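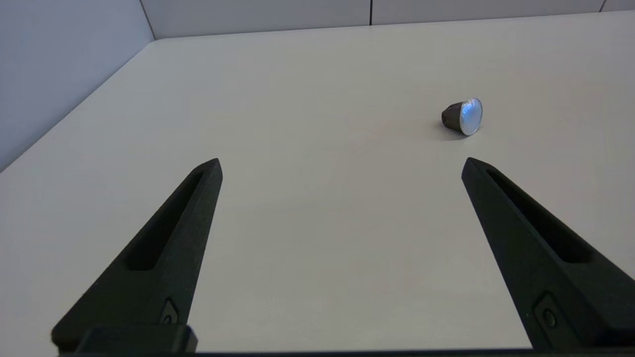 My sister says you should never keep a bulb once it's out of the fitting, because you'll forget whether it works and then it lives in a drawer until you move house. She has a point. I've got a whole drawer of maybes. Small spotlights mostly, or things that look like small spotlights, and one fuse I'm scared of.

So. The big table clear-out, part two. Quick post as I've got bread in and the timer's going.

The rule I set myself in August was that everything that lands on the white table gets dealt with before bed. Bulbs, post, fruit, keys, the Umow leaflet about the hedge trimmer, the other Umow leaflet about the hedge trimmer. It lasted 2 evenings. Then the Skanex shelf arrived and the bits for that went on the table and stayed there, and once there's one bag of screws there's suddenly all of it. You know how it goes.

Anyway what I've done now:

Bulbs – tested every one in the hall lamp if it fitted, dead ones in a bag by the front door for the recycling point. The ones that don't fit anything we own are going too. I did look up the price of new ones and felt a bit sick but no, out.

Shelf bits – in a jam jar, lid on, label on. The shelf itself is up and it's 40 cm wide, when I was sure I'd ordered the wider one. Fine for cookbooks. Not fine for the big Olus casserole, which is back on top of the fridge where it was before.

Post – one pile. Haven't opened it. Next.

Fruit. This is the one that keeps catching me out. We had a bowl, the bowl got chipped, I threw the bowl away and never got another, so now apples just sit wherever they get put down. I got a 470 g punnet of plums from Villalobos on the corner as well and those went in the fridge door, which everyone tells me is wrong. They taste alright to me. 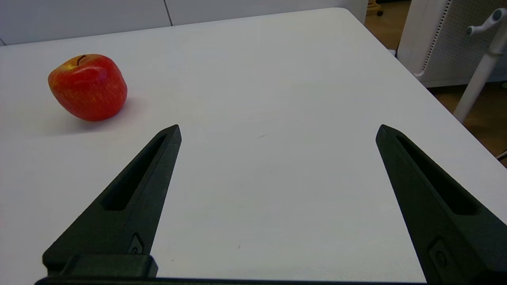
One red apple, still no bowl.

Want a wide shallow one, nothing fancy, so you can see what's at the bottom before it goes soft. If anyone has seen a plain one that isn't silly money please say in the comments. Wood or enamel, don't mind wich.

Drawers next time, including the fuse. Right, timer, bread.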